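Working Papers > Everyday Life and Household Studies > Section 4

Filed under: Habits & Memory, Home Life, Field Studies

Last updated: Wednesday, February 27, 2019

4. Where people put things when they come home

We now come to the part of the study that took up most of our evenings, and that we enjoyed the most. The earlier sections dealt with what people remember when a researcher asks them to remember it. In this one we turn to the front door, and to the short, distracted minute after someone walks through it with a bag on one shoulder and supper on their mind. That minute matters a good deal more than its length would suggest, and a great deal of the searching that people complained to us about could be traced back to it.

The households were spread over two places, the hill town of Villia and the Prerberg district, and we received 232 completed diaries from them. Each diary covered a full week in August. We had worried that a summer month would give us odd results, with people away and children underfoot, and to some degree it did. Coats, scarves and gloves are almost missing from our pages, and a winter study would surely find more pockets in use. On the other hand, people in August were in and out of the house a great deal, and so the diaries are full of arrivals, sometimes five or six in a day.

4.1 Landing spots

We use the term "landing spot" for any surface or container where a carried item is first set down after arrival. It could be a hook, a bowl, the top of the washing machine, a stair, or the arm of a chair. The diary asked people to name the landing spot for their keys and their phone each time they came in, and then to note whether they had any trouble finding either one before the next trip out. Of the 232 diaries, 186 named a main landing spot that held for the whole week. The rest moved from place to place, and they make for lively reading – one writer listed the bread box, a flower pot and "the cat's shelf" in a single afternoon.

We had expected that a container would do better than an open surface. Our pilot households on Fragkou Street had told us as much, and quite firmly, and the advice columns say the same. The diaries were kinder to open surfaces than we had guessed. A plain shelf or tabletop with very little on it served people well, and the trouble began when the mail, the shopping and the sunglasses came to join the keys. Figure 3 shows keys and a phone on a plain dark surface, lying separate from each other.

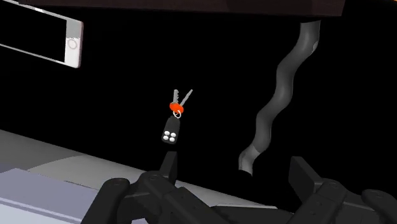
Figure 3. Keys and a phone, set apart on a dark surface.

Paraskevi Triantafyllou, commenting on an early draft, wrote that we were giving the surface too much credit and the habit too little. Her point was that a person who keeps a shelf clear is already a person who pays attention to where things go, and would very likely find the keys in a full drawer as well. We have thought about this remark for a long time, and we believe it is partly right. Our diaries cannot pull the two apart. What we can say is that 13 households cleared a crowded landing spot partway through the week, entirely on their own and without any prompting from us, and that most of them wrote down fewer searches in the days that followed. It is a small group, and we would not want anyone to lean on it too hard.

4.2 Color and contrast

Several writers brought up color without being asked. Dark surfaces came up most often, and opinions were split in a way we found rather charming. Some people loved a dark hall table for the way their keys stood out on it, while others grumbled that a dark phone case simply vanished there, particularly in the evening with the lamp off. We did not ask about color in the printed questions and are sorry now that we left it out. The Protiron questionnaire, which we borrowed for the second half of the diary, has one item on lighting and none on the surface itself.

4.3 Sharing a spot

The last matter is company. People who lived alone wrote about their own forgetfulness, often with great good humor. People who shared a home wrote about one another. Keys were "moved," "tidied" or "put somewhere sensible," and the word "sensible" was seldom meant as praise. In shared homes the landing spot seems to work as a small agreement between people, and it is usually one that was never spoken out loud. Where two people used the same bowl, we found notes about picking up the wrong set and getting as far as the car. Where they kept separate spots a little way apart, such notes were rare, though the diaries from these homes were also the shortest, and it may be that the writers were simply busy. We return to shared homes in Section 5, where the interviews let us hear both sides of the story.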